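Workshop Tips: Keeping a Two-Arm Cell in Good Order

by Oanh Hà

I look after one cell with two white arms hanging from above, and these are the tips I wrote for myself in a notebook in the last years. The cell handles household things: cups, pens, small toys, boxes. Each arm has a gripper with fingers. At Grostari, where I work, we also have a simulated copy of it, and many of the tips are for the copy too. Some of my tips will be too simple for you. I put them anyway, because I have forgotten every one of them at least once.

Before you touch anything

Lock the power off and put the key in your pocket. Not on the shelf, not in the switch. An arm that hangs from above has one more danger than an arm that stands on the floor: when the brake of a joint is released, the arm comes down to you. Put a support under the wrist before you open any cover near a brake. I use a padded wooden stand which I cut to the height of the parked wrist, and I wrote the height on the side with a marker.

Wait a little after the power is off. Our controller has a small light inside that stays on until the charge has gone. I make my tea in this time and come back.

Take off rings and long necklaces. Tie the hair. You know this already.

Cleaning the covers

A soft cloth, a little warm water, one drop of dish soap. Wring the cloth well so that no water runs toward a joint. White covers show every finger mark, and for a long time I cleaned them with a strong kitchen spray. After one summer the covers were yellow at the edges and felt sticky. Now I use only soap, then a second cloth with clean water, then a dry one.

Wipe away from the seams. If you wipe along a seam you push the dust into it. For the dust which is already inside, take a dry paintbrush with long hair. Please don't use compressed air on the joints. It looks very clean afterward, but the dust has gone in behind the seal.

On an arm that hangs, the upper side of each link is where the dust sleeps. You don't see it from the floor. Go up on a proper step, not on the table of the cell.

Fingers and finger pads

The gripper is where most of my hours go. The fingers have small joints, and every small joint collects lint. Once a week I open and close each finger slowly by hand, power off, and I listen. A good finger makes almost no sound. If one finger feels like there is sand in it, I take out the pin, clean it with a cotton stick, and put one very small drop of light oil. One drop. If you can see the oil, it is too much, and tomorrow it will be on the cups.

The rubber pads at the finger tips become shiny when they are old. A shiny pad slides. You can rub it with fine sandpaper one time to get some more weeks, but after that change it. I buy pads from Biltamex and I change them all on the same day, also the ones which still look good. When I changed only the bad ones, the new fingers pulled harder than the old ones and the cup turned in the grip.

Write the count of cycles on a piece of tape when you put new pads. Ours last 3,000 cycles with ceramic cups. With rough cardboard it is much less, so don't believe my number for your work.

The cup check

After any work on the wrist or the fingers I do the same test. I take a plain white mug, empty, and let the arm hold it by the rim, low over the table. Low is important. If the grip fails, the mug should fall only a little, and you don't need to sweep the floor. I leave it there while I drink my tea and I look from the side if it leans or sinks.

In the copy on the computer I do it with the same care, in the small bedroom scene with the table in front. The picture from there shows the pose I like: the mug just above the table top, fingers around the rim, and the other wrist stopped in the air over the mat on the floor, well away from the table. If the two wrists come near to each other in this pose, then some zero is wrong, and I go back to the start.

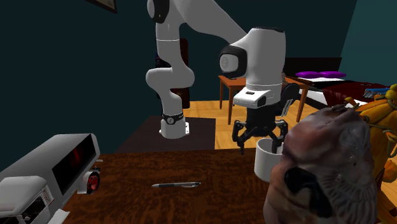 Lý wrote to me after the first version of this page that holding by the rim is a poor test, and that I should hold the mug by the body, where the fingers have more to press on. A rim grip tells you about the finger tips only, Lý says, and a weak middle joint can hide behind it for months.

I thought about this for some days and I think it is half right. The rim is the harder place for the tips, and the tips are what I have just changed, so I still begin there. But I added a second hold by the body of the mug, and in September it found a middle joint with a loose screw which my old test had passed. So now my page says: first the rim, then the body, and write both in the book. Thank you, Lý.

Cables and hoses

Leave slack, but less than you think. A cable with too much slack makes a loop, and a loop catches on the elbow. Move the arm by hand through the farthest poses and look at the cable in every one, before you close the last tie.

Don't pull cable ties tight. A tie should turn around the cable when you push it with one finger. Tight ties cut slowly into the jacket, and the fault comes much later and only in one pose, so you will search in the wrong place. I prefer the soft straps that open again, the kind people use behind a television.

Mark both ends of each cable with the same color of tape. If you have two arms, use two groups of colors. I had the same colors on both arms in the beginning and I connected the left wrist to the right controller. It moved very politely the wrong way.

Screws

Clean the hole, clean the screw, one small drop of thread glue, then tighten with the torque wrench to the number in your manual. Draw a line with paint across the screw head and the part. Next month you look only at the lines. When a line is broken, the screw has turned.

Keep the old screws in a jar with a label, but never put them back in the arm. They are good for shelves.

Setting the zero

Do this when the arm has moved for 19 minutes or more. A cold arm and a warm arm don't agree, and if you set the zero cold in the morning, everything will be a little off after lunch. I let it make slow, wide movements with nothing in the fingers.

Then bring each joint to its mark. Always come to the mark from the same side. If you go past it, don't come back by a small step — go far back and come again. There is a little play in every gear, and coming from one side keeps the play always in the same place.

Write down the old values before you save the new ones. I write them on paper. Our program, Fuvum, keeps the old values also, but it keeps only the last set, and when you save twice by mistake the good ones are lost. You may guess how I learned it.

After the real cell is done, put the same values in the simulated one. Do it on the same day. If you wait, you will have two cells with the same name that behave differently, and a colleague will spend an afternoon on it.

Looking after the simulated copy

There is no dust in it, but it gets dirty in its own way. Old objects stay on the table in the saved scenes. Someone makes a pen heavier for one test and doesn't put it back. My habits are these:

Keep one clean scene that only one person can change.
Give each changed scene a new name with the reason in the name.
Check the weight and the friction of the mug before the cup check, every time.
If the fingers go a little into the mug, the contact settings are wrong. Don't close the fingers less to hide it.
Check that big objects near the front don't block the view of the place where the fingers work. Move the view a little, not the object, if other people use the same scene.

What I keep in the drawer

Soft cloths, cotton sticks, a long paintbrush, light oil with a needle tip, thread glue, finger pads, spare pins, soft straps, colored tape, a paint marker, the torque wrench and a plain mug. The mug has a red dot under it so it doesn't go to the kitchen. Number 291 in our spare parts list is the finger pin, and I keep more of these than of anything else. They are very small and they roll under the cabinet.

If your cell is different from mine, follow your own manual first. You can write to me if you find a mistake, also in the language.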